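Dangate Adds Trays and Cups to Its Batulon Tableware Line

Salmon-pink tray and light gray cup go on sale 5th October

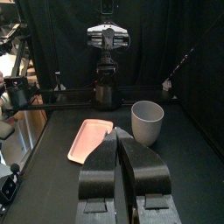

Small tables need small things on them, and most trays are made for big ones, according to Arvo Väisänen. He said he had stopped using a tray at home years ago. The old one covered half the table and had to be propped against the wall after every meal.

Dangate is adding 2 pieces to its Batulon line for people who eat, work and drink coffee at the same table. The first is a shallow rectangular tray with a raised rim and a flat inside. The second is a cup with a wide round opening and smooth sides that taper slightly. The tray comes in salmon pink and the cup in light gray.

The colors were picked to show up well on dark furniture. Dangate tested several shades on black tabletops at its Kauppinen workshop in March and dropped the darker ones, which people kept losing track of among phones, keys and notebooks. A cream tray was also tried and may come back later.

The raised rim keeps pens, spoons and small packets from sliding off when the tray is carried. The flat inside can be wiped with one pass of a cloth. The cup is sold separately – customers who already own Batulon cups in other colors asked for that.

Before the launch, 76 households used the pieces for daily meals and desk work. Several asked for a deeper tray. Dangate kept the shallow shape so that the tray can slide under a shelf or into a drawer, and is looking at a deeper version as a separate item.

The first run is 3,000 trays and the same number of cups. Of these, 200 of each are set aside for the Cotolov store, where shoppers can handle them on the shop floor before buying. The rest will be sold through Dangate's website and its regular dealers.

Customers who bought earlier Batulon pieces can order at the current price until the first run sells out. Store owners who want to carry the line should contact the Dangate sales office. Sample sets are available on request – please allow extra time for delivery outside the home region.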